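The Return of the Town Pottery

For most of the last century, Teronville bought its tableware from elsewhere. The clay pits north of the river had been filled, and the last commercial kiln was taken down to make room for a bus depot. Residents who wanted a locally made bowl went to the flea market in Daltmont and hoped to be lucky.

That situation has changed. Prata, a shared workshop in the former grain exchange, now serves some 40 members, who pay a monthly fee for shelf space, glaze materials and a place in the kiln. Firings are held every Thursday. Stoneware is taken to just over 2000 degrees Fahrenheit and left to cool with the door shut.

The workshop's rules are few but firm. Each piece must carry its maker's mark, and work left on the drying racks for more than 3 weeks is returned to the clay bin. Square forms are popular with members at present – they store well and suit small kitchens – although their corners demand patience at the leather-hard stage.
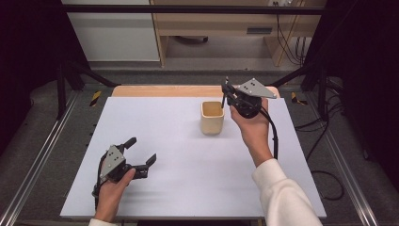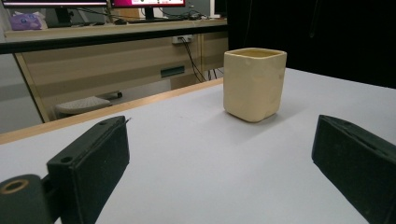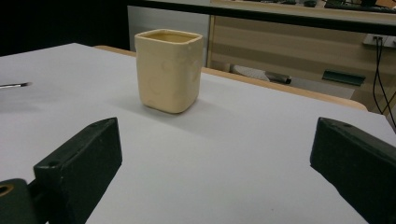

A cream glaze on a small square cup.

Feven Berhe would prefer a slower pace of growth, and has argued at members' meetings that a second kiln should wait until the present one is paid for. In her view, a town that lost its potteries once through overbuilding ought to be careful the next time.

The question remains open. A site in Jamelham has been offered at a low rent, and members are expected to vote in October.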